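Retractable awning

A retractable awning is a fabric roof that rolls or folds away against the wall of a building when it is not wanted. It is found over patios, shop windows, cafe terraces and the back doors of houses whose owners once priced a pergola. Its purpose is to keep sun off people and furniture. It is often asked to keep off rain as well, a job it accepts with mixed results.

Construction

The usual model consists of a roller tube, a fabric cover, a front bar and a pair of folding arms. The arms are hinged in the middle like elbows and contain a spring, a cable or a chain that pushes the front bar outward and keeps the cover tight. The roller is held on brackets fixed to masonry or to the framing behind the siding. Fixing the brackets to the siding alone is a well-known economy, and keeps repair firms in business.

Awnings are sold in three styles. An open awning leaves the roller and fabric exposed. A semi-cassette has a hood over the top. A full cassette closes up completely, protecting the cover from weather and, in theory, from wasps.

Fabric

Solution-dyed acrylic is the common choice, with the color added before the fiber is spun, so it fades slowly. Polyester costs less and fades with more enthusiasm. Coated vinyl sheds water well but is heavy and holds heat beneath it. Stripes have been fashionable, unfashionable and fashionable again, generally within the life of a single cover.

The front edge may carry a hanging strip called a valance. It can be straight, wavy or scalloped, and gives a little extra shade when the sun is low. It also gives a cafe somewhere to print its name.

Operation

Manual awnings are turned with a long detachable crank, which is kept in a safe place and looked for each spring. Motorized versions hide a tubular motor inside the roller and are worked by a wall switch or remote. Most have a manual override for power cuts, reached from a ladder.

Sensors may be added. A sun sensor extends the cover in bright light, and a wind sensor pulls it in when the front bar begins to shake. Set too cautiously, a wind sensor will close the awning at the slam of a door, and lunch is then finished in full sun.

Pitch and weather

The slope of the cover matters more than most buyers expect. A shallow pitch gives good headroom and a fine view, and collects water in the middle. The resulting pool stretches the fabric and strains the arms until someone pokes it from below with a broom, a procedure usually performed once per person. Makers generally advise closing the awning in heavy rain, strong wind and snow, leaving it free to work in the weather that remains.

The Atska terrace

The lakeside town of Atska is often mentioned among awning fitters for its Willilero terrace, where 2 full-cassette units were hung side by side by the firm of Gwilliam. The order came to 2725 in materials before labor, and 5 brackets had to be moved when the wall proved to be mostly plaster. The covers were left out through one January and replaced in spring. The Plema, a compact cassette named after the street behind the terrace, was adopted for the second attempt, with its front bar set 100 inches above the paving.

Care

Covers are brushed dry and washed with mild soap and cool water. Bleach and pressure washers remove the dirt along with the water repellency. A cover rolled up damp should be opened again as soon as the weather allows, before mildew makes its own pattern.

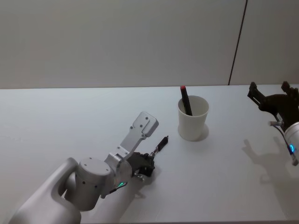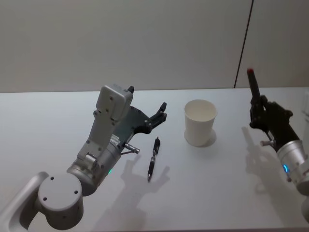 Reader comments

Willilero regular: The pitch section should say that many folding-arm awnings can be adjusted after they go up. Ours was nearly flat for two summers before a fitter changed the angle at the arm shoulders. It drains off the front now, straight onto the step, so we're looking at gutters.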